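Two Arms and a Block

Last updated: Jun 24, 2018

The argument when I walk into the Livadora robotics club is over which hand should go first. Half the room wants the left arm to pick up the block while the right one waits. The other half thinks that wastes time, and they have drawn their case on the whiteboard in three colors of marker.

The club meets after school in what used to be the sewing room, and its 17 members are getting ready for the Niritz Open, a student contest in August built around two-handed robot work. Teams get a table, a pair of arms and a set of small objects, and they have to bring those objects together into something new. It sounds like kindergarten. Then you watch a teenager spend an entire afternoon on the last half inch of a move, and you start holding your breath along with her!

On the teal cloth, a white cup waits between the two grippers with an orange-red block up against its rim. The block is the part everybody wants to talk about.
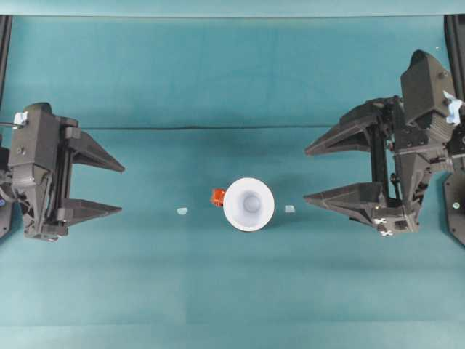

Hauwa Shehu thinks the block is the best teacher in the room, and says she learned more from dropping it than from the whole first month of reading. She would like the contest to give points for good mistakes. Her own team, she adds, would be well ahead by now.

I love that idea, and I can see where it comes from. The club runs on short turns, five minutes at the controls and then you hand over, and the handover is where the learning gets loud. Whoever just finished has to tell the next driver what felt wrong. "Come in lower" is a common one. So is "stop looking at the fingers and look at the thing," which someone has written on a strip of paper and pinned over the door.

Balancing is its own skill. In one practice task, a gripper holds the taped block between its fingers with a round black lens piece resting on top, and the driver has to keep everything level. Squeeze too hard and the tape wrinkles shift. Go too easy and the block starts to turn. Kids who can't sit through a movie will do this over and over, grinning.
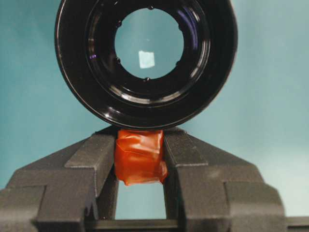 The mug that started it all

The task the club is proudest of is the mug. Mariann Győri came up with it last winter, working from the idea that a contest piece should be something your grandmother would recognize from across the room. Hers has a black body, a bright white rim and a squared-off orange-red handle, lumpy in a way I find completely charming. Lying on its side on the tabletop, it still reads as a mug at a glance.

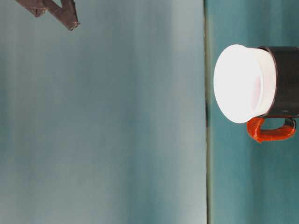
Four teams inside the club have taken up the task, and no two go at it the same way. One plans every move on paper. Another, the Dritberg crew, named for the street most of them live on, just starts driving and fixes things as they come. They keep swapping members, so the methods are slowly blending, and the whiteboard argument I walked in on was really a fight between the two schools of thought.

It got settled with a trial. Both sides drove their plan, everyone crowded in close, and the left-hand-first group won by a few seconds. The others asked for a rematch before the arms had even stopped moving. When I left they were wiping the board clean to draw the next one.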